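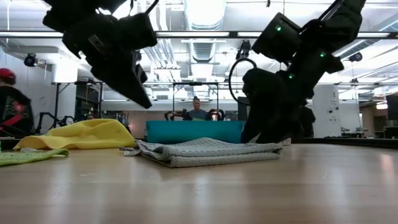
Threads > Laundry > Cleaning cloths

Notes on folding cleaning cloths, by Lucimara Sampaio. Waffle weave holds a crease better than microfiber. Thirds, then half: the gray waffle towel stays a flat rectangle, tag and corner sticking out at the left. Yellow and lime green are still to do.

Flatten each cloth fully before the first fold. A ridge left in the middle doubles with every layer.

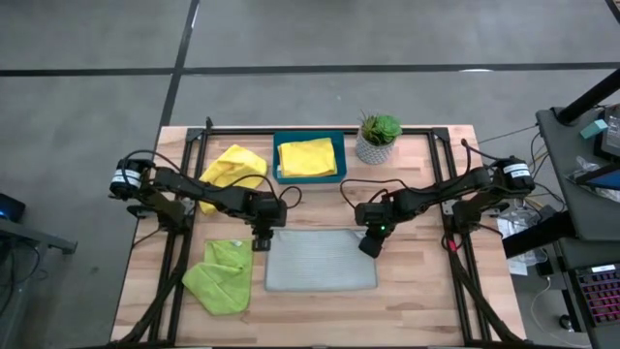
Fold width is set by the bin – measure the inside, subtract 3 cm, and fold everything to that. Mine comes to 19 cm.

Wash at 80 °F, no softener. It coats microfiber.

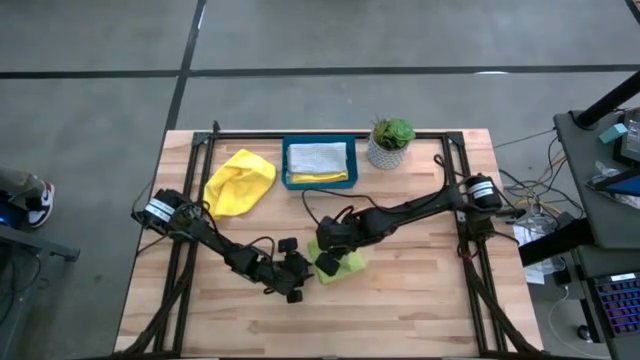

Do the colors need separate bins? One bin is enough if each color keeps to one job.

Related:
Nirnon bin liners, measured
Mudaliar towels after 304 washes
Drying racks for small rooms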